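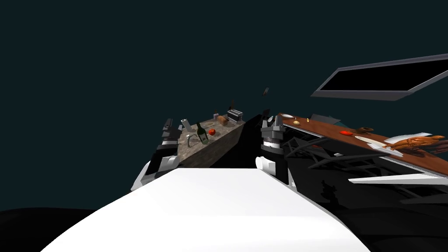

How much of a robot do I need to have built before I can fit the Wenda grippers?

You need one or two finished arms with a working wrist joint and a 12-volt supply. The base, the torso cover and the head mount can wait.

Wenda Parallel Gripper Set
Sold by Drollgate
$139 per set
In stock

Overview

The Wenda set is a pair of two-finger parallel grippers for people building a two-armed robot at home or in a shared workshop. One set fits both arms. The fingers stay parallel through the whole stroke, so a cup or a bottle is held by two flat faces at any width.

The grippers come partly assembled. The motor and lead screw are already in the housing. You fit the fingers, the pads, the wrist plate and the cable. The only tools needed are the hex keys in the box and a small Phillips screwdriver.

The housings and fingers are machined at Ait Brahim, a small shop that also makes our wrist plates. The finger pads are Stikix sheet, cut to size. Stikix is a soft rubber with a light tack to it. It can be wiped clean with dish soap and water, and it can be replaced without taking the finger off.

What is in the box

2 gripper bodies with motor and lead screw fitted
2 pairs of fingers
2 wrist plates, drilled for the standard four-bolt pattern
2 small top brackets for a camera or light
Stikix pads, one fitted set and one spare set
2 motor cables with locking plugs
1 controller board
Hex keys and screws
Printed wiring sheet

Not included: power supply, USB cable, camera, arms.

Specifications

Opening between fingers: 9 cm
Weight, each gripper with fingers and pads: 300 g
Supply voltage: 12 V DC
Connection to computer: USB, through the controller board
Position feedback: encoder on the motor shaft
Finger material: aluminum
Pad material: Stikix
Use: indoors only

The weight matters if your arms are built from hobby servos. Add the weight of the gripper to the weight of whatever you plan to pick up, and check the total against what your arm can hold straight out to the side. Many home builds can lift the gripper with the elbow bent and then sag when the arm is extended. If yours does, shorten the forearm or fit a stronger shoulder motor before you buy.

Fitting the grippers

Turn off the power and unplug the arm. Bolt the wrist plate to the last link with the four longer screws. Leave them a half turn loose. Set the gripper on the plate, line up the pin, and put in the two shorter screws from the side. Then tighten everything.

Run the motor cable down the outside of the forearm and leave a loop at each joint. The loop should be big enough that the cable stays slack when the joint is at the end of its travel. Move the arm by hand through its full range and watch the plug. A cable that pulls tight at the wrist will work itself out after a few days of use.

Left and right grippers are the same part. The controller board tells them apart by the socket they are plugged into. If the wrong hand closes, swap the plugs.

The first time you power up, keep the fingers clear. Each gripper opens fully, closes fully and opens again to find its end stops.

Trying it in simulation first

A model of the gripper is on the download page, along with a two-arm robot on a white base and a room to put it in. The room has a stone countertop on one side and a long wooden dining table on the other. There are ordinary things on both, among them a wine bottle, a loaf of bread and a toaster on the counter, and a plate, a bowl and a platter on the table. The robot starts with its grippers pointing up and the furniture ahead of it.

We suggest starting with the counter. The bottle makes a good first target for side grasps. The loaf is harder because the approach angle matters more. The lobster or crab on the platter is there for people who want a hard shape, and we would leave it until the easy ones are working.

The model files use the same joint names as the controller board, so a script written for the simulator will run on the bench with one line changed. Set the speed limit low before you make that change. Friction on the pads is set by a single number in the gripper file. The value we ship is for clean pads. Dusty pads slip sooner, and you can lower the number to match.

The background of the room is dark by default. If your vision code needs walls and a floor, add your own.

Using it in a shared workshop

Put the emergency stop where a second person can reach it. Mark the reach of both arms on the bench with tape. Two arms overlap in the middle, and the space between them is where fingers get pinched.

Keep the pads away from sawdust and metal filings. A zip bag over each gripper is enough when the robot is parked. Wipe the lead screw with a dry cloth every month and add one drop of light machine oil. Do not use grease.

Changes to this version

Sets shipped since May have the locking plugs. Earlier sets used a push-fit plug, and a conversion cable is available from the parts list. The top bracket is also new and fits older bodies without drilling.

The wiring sheet in the first boxes had the encoder wires labeled in the wrong order. The corrected sheet is on the download page.

Spare parts

Stikix pad set, both grippers
Finger pair
Wrist plate, standard pattern
Wrist plate, blank
Motor cable with locking plug
Conversion cable, push-fit to locking
Controller board

Returns

Unused sets can be returned in the original box. Sets that have been bolted to an arm can be returned only if a part is faulty. Send us the batch number, printed on the underside of the body, and a short note on what happened when you powered it up.

Page updated November 20, 2024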